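About Lorkura

Lorkura supplies and maintains compact refrigerators for offices, dormitories and short-stay rentals. The company operates from a single workshop in Grerkmont, with a staff of 15 and 822 units under service contract.

Work is limited to small cabinets. Each contract covers delivery, leveling, thermostat setting, door seal inspection and a written loading guide. The guide specifies what goes on each shelf, how much clearance to leave at the back wall, and which items – open mugs, uncovered bowls – should be kept away from the door side.

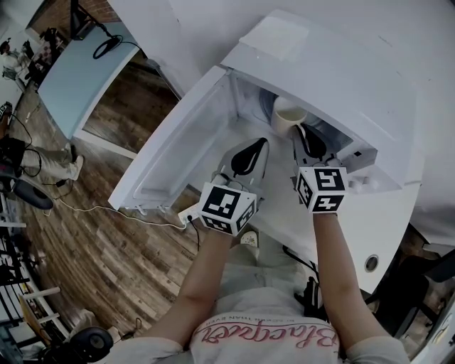

Jianhua Fan writes that the mug rule was the one her tenants ignored longest, and that spills dropped once the guide was taped inside the pantry cupboard. The current edition of the guide includes a tape-up version on one sheet.

Door swing is recorded at installation. Hinges can be reversed on most models we stock – the request should be made before delivery. Units returned at the end of a contract are defrosted, cleaned and held for 13 days of temperature logging before reissue.

Service requests received before 3 p.m. are scheduled the same day.

Related
Loading guide, one-sheet edition
Door seals: inspection and replacement
Hendricks dormitory contract: terms of service

Contact: Sizwe Mathebula, Service Desk | © Lorkura | Back to top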